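The Ridier Sleep Trainer Clock: A Review by a Tired Person

My son is three and believes morning is a matter of opinion. His opinion is 4:50. So when a woman in my parenting group swore that the Ridier clock had given her back her mornings, I ordered one before she had finished typing. I've now lived with it for 124 nights, which I feel qualifies me to say a few things.

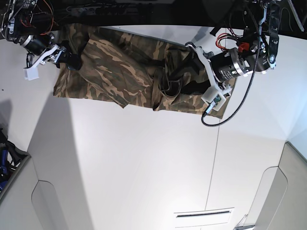
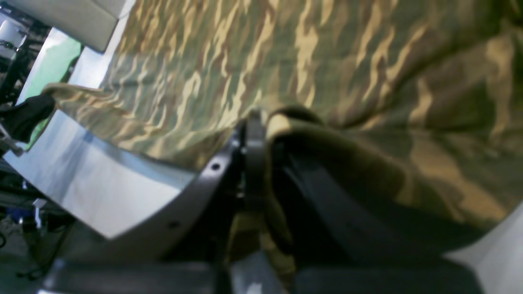
The idea is simple. The clock glows red while it is time to stay in bed and green when it is okay to get up. You set the green time, you explain the colors to your child, and your child, who cannot be persuaded that pasta is the same food in a different shape, is supposed to respect a lamp.

Setup took me most of a nap. There are two buttons on the back and both of them do everything. Hold the left one to set the hour, hold the right one to set the minutes, hold both to erase what you just did. The booklet is by one Svend Bundgaard, who signs it like a letter and hopes we will "enjoy many peaceful dawns." I have thought about Svend a lot, mostly at dawn.

Week one was a disaster. Theo came in at 4:50 to tell me the light was red. He came in at 5:10 to tell me it was still red. He was very thorough. I had bought myself a town crier.

Then I did what I should have done first and set the green for 5:00, so that he could win. After a few days of winning I moved it ten minutes later, and then ten more. By the end of the second month we were at 6:30, and one glorious morning he slept until 7 and I woke up in a panic and went to check that he was breathing. He was. He was also awake after that, so learn from me.

Things I like: the red is dim enough that it doesn't light up the room, the cord is long, and it has survived being thrown down the stairs in a fit of feelings about socks. It also remembers its settings after a power cut. My sister has the Lykkegaard, the one shaped like an owl, and hers goes back to midnight if you look at it wrong.

Things I don't: the lullabies. There are four of them, and one is clearly just another one played slower. The volume goes from silent to county fair with nothing in between. And there is no lock on the buttons, so a child with a curious thumb can make it green whenever he wants – mine worked this out in November, and I was almost proud.

Would I buy it again? Yes, with a piece of duct tape over the back. It won't make a lark into an owl. It did get me up to 90 extra minutes on a good day, and I've paid more for less.

Four stars. The missing one is for the lullabies.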